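4.2 Gripper comparison on the knife tasks

The two grippers were compared on the same arm, with the same controller and the same table layout, so that the fingers were the only part of the system that changed between blocks. The first, which we call the Platberg gripper, is a parallel two-finger design with flat pads. The second, the Witkowska gripper, uses curved fingers that close along an arc and tend to pull a handle toward the palm. Both were driven at their default closing speed. Grip force was set once per gripper during the pilot phase in February and was left alone after that.

Each gripper was run through three tasks. In the first, the arm picks a chef's knife up from the table by the handle and lifts it clear. In the second, it holds the blade nearly level over a cutting board and keeps it there while the controller applies small wrist corrections. In the third, it lowers the edge onto a piece of onion and presses until the blade meets the board. We ran 12 trials per task and gripper, with the knife returned to a marked starting pose by hand before every trial.

A trial was stopped by the operator if the blade rotated far enough in the grip that the edge no longer faced the board. It was also stopped if the wrist torque went over the limit set in the controller. Stopped trials count as failures in all the results below. We did not rerun any of them. Trials lost to a camera dropout were rerun, and these are listed separately in the log.

Joint positions, wrist torque and finger opening were recorded for the full length of each trial. Blade angle was estimated afterward from the video by fitting a line to the spine of the knife. The fit fails when the blade is turned so that the spine is hidden, and in those cases we used the last good value. The last complete set of trials was recorded on 20/08/2020, and no software changes were made after the first scored trial.

Picking up the knife gave little to choose between the two. The Platberg gripper completed all 12 pickups. The Witkowska gripper completed 9, and the 3 failures had the same cause: the curved fingers touched the table before they had closed around the handle, and the torque limit ended the trial. Raising the approach height removed the contact in informal tests but left the fingers too high on the handle for the later tasks, so the original height was kept.

The order changed once the knife was in the air. With the flat pads, the weight of the blade turns the knife about the line between the two contacts, and the tip drops during the first wrist correction. With the curved fingers, the handle is supported along more of its length and the tip drops much less. The difference was easy to see by eye, and the blade angle traces in the log agree with it. Padding the flat fingers with a softer rubber helped at the start of a block, but the rubber picked up onion juice during the cutting task and had to be wiped between trials. We report only the unpadded results.

Figure 3. Knife held over the cutting board during the comparison trials. 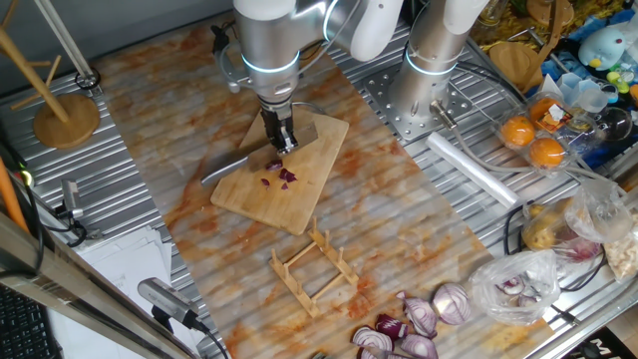
Pressing the blade down was the hardest of the three tasks for both grippers. When the edge first meets the onion, the reaction force pushes back through the handle, and any looseness in the grip shows up as a twist of the blade. The controller runs its force loop at 2000 Hz, and it was fast enough to catch the contact itself. It could not correct a twist that took place between the fingers, as nothing in the wrist signal separates that motion from a normal change in load. Most of the failed cuts in both blocks ended this way.

Two limits of the comparison should be kept in mind. All trials used one knife, and a thinner or rounder handle might favor the flat pads more than ours did. The food was also not uniform. Onion pieces differ in size and firmness, and we made no attempt to match them across blocks beyond cutting them fresh for each session.

For the rest of this paper we use the curved fingers for any task that involves holding a tool off the table, and the flat pads for picking and placing. Changing between them takes nearly 9 minutes, including the recalibration of the tool center point. The Fludelex quick-change plate would shorten this, but it adds length at the wrist and we have not tested its effect on the force readings.

Sarita Kanaujia ran the trials for both grippers and marked the stop times. The starting pose files and the torque limits are given in the appendix, together with the settings used for the Valero controller.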